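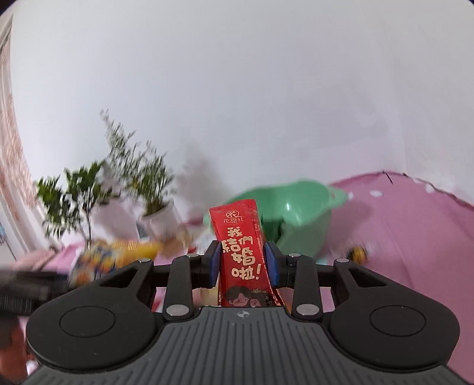
Unura Opens Skutska Handover Program to All Service Desk Staff

MITAU – Unura, a provider of outsourced IT support, announced on Wednesday that its Skutska handover program will be extended to all 435 employees of its service desk division. The program prepares support staff to pass open work from one shift to the next and was developed with the training firm Eklund. Until now it has been available only to teams at the company's Mitau office.

Service desk teams at Unura work in shifts, and a customer's request is often handled by several people before it is closed. Notes are sometimes brief, and the employee who wrote them may already have gone home when a question comes up. Under Skutska, outgoing and incoming shifts follow a common procedure for open requests, with a short conversation between the two shift leads and a written record that both of them approve.

A total of 141 employees in Mitau completed the program during its first stage. Their feedback led to several changes, including a shorter handover form and a separate section for requests that are waiting on a customer's reply. The old form asked for the same contact details twice and has been withdrawn.

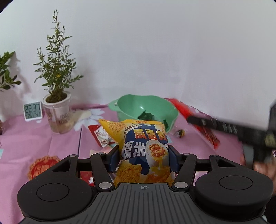 Siv Nyberg said that the written record had been the easier part to introduce, and that shift leads had needed more time to get used to asking each other direct questions. Teams had been polite to one another for years, Nyberg added, and a polite handover could still leave out the one thing the next person needed to know.

The extended program will begin in August and run for six months. Each team will take part in six sessions led by an Eklund trainer, all of them held during paid working hours. Sessions will be scheduled at the change of shift so that both groups can attend together. Employees who work nights will not be asked to come in during the day, and trainers will travel to their sites in the evening instead.

Team leads will receive a guide with the handover form, a model agenda for the conversation and advice on handling disagreements over who is responsible for a request. The guide also covers handovers by telephone for teams whose members work in different buildings. New employees will be introduced to the procedure in their first week and paired with a colleague from the opposite shift.
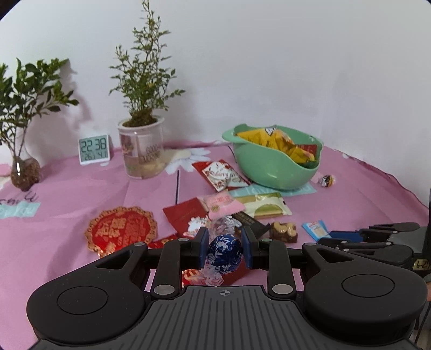 The final session brings both shifts together to review their handover records and agree on any local changes to the procedure. It is planned as a less formal meeting, and the arrangements are left to each site. A team may put out a flowered tablecloth and foil-wrapped chocolates, as on the table shown here, or simply meet over coffee. The trainer will attend the first part of the meeting and then leave the team to discuss its own arrangements – a format that was requested by employees in Mitau.

Unura will continue to use its existing ticket system, and customers do not need to take any action. Support hours and contact details remain the same at all sites. Session dates will be given to employees by their team leads.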